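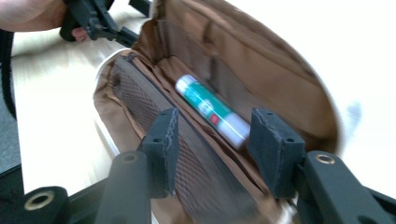 Section 3: Packing your pouch

Now for the fun part! Your Altness pouch is unfolded, aired out and ready to be filled, and a few minutes spent here will save you a lot of digging around later. These steps are written for the brown pouch, but the other colors pack in just the same way.

Before you start

Clear a patch of table or floor a bit larger than the open pouch, and gather everything you'd like to carry. Put it all out at once, even the things you aren't sure about. Check that pens have their caps on and that scissors, if you carry any, are the blunt-tipped kind or have a cover.

1. Open the pouch all the way and fold the top flap back until you can see the lining. The fabric is soft and will wrinkle as it bends. Those creases ease out with use, so there's no need to iron them (please don't, see Care in Section 5).

2. Find the mesh pocket on the inside wall. It has its own dark zipper along the top edge. Run the zipper from one end to the other a couple of times to get a feel for it.

3. Fill the mesh pocket first. Erasers, paper clips, a small sharpener, spare leads – anything little that would otherwise sink to the bottom. You can see through the netting, so you'll spot the right eraser without opening a thing. Close the zipper before you go on.

Note: Keep the mesh pocket fairly flat. If it bulges, the main space behind it gets tight and the long items won't lie down properly.

4. Lay the glue stick in the main space, in the fold of the lining just behind the zippered divider. A slight diagonal is great, as it lets the fabric close around the stick and leaves room at both ends. Press the cap on until it stops.

Caution: Wind the glue all the way down before you put the cap on. Glue that gets squashed into the cap can work its way out and onto the lining, and it is a real chore to get out of mesh.

5. Add pens and pencils alongside the glue stick, longest ones first. Lay them the same way round so the tips all end up together.

6. Tuck in one or two flat items last, such as a short ruler or a pad of sticky notes. Slide them in against the wall opposite the mesh.

7. Bring the flap over and close the pouch. It should close easily with one hand. If you have to push, take something out and try again.

Tip from Veerle Leemans, who tested our first samples at her kitchen table: pack for the job you're doing this week. She keeps a "cutting and pasting" set and a "writing letters" set in two pouches and loves being able to grab the right one on her way out the door.

If something isn't right

The zipper on the mesh pocket catches. Back it up gently, smooth the netting away from the teeth and try again. Never pull harder.

The glue stick keeps rolling to one end. Move it closer to the divider and put a pencil on its other side.

The pouch won't stand up. It's a soft pouch and it's happiest lying down, so give it a spot in a drawer or on its side in your bag.

Once you're happy with the way everything sits, go on to Section 4, Adding a name tag.

Text: Els Kramer. Revised Tuesday, October 15, 2019.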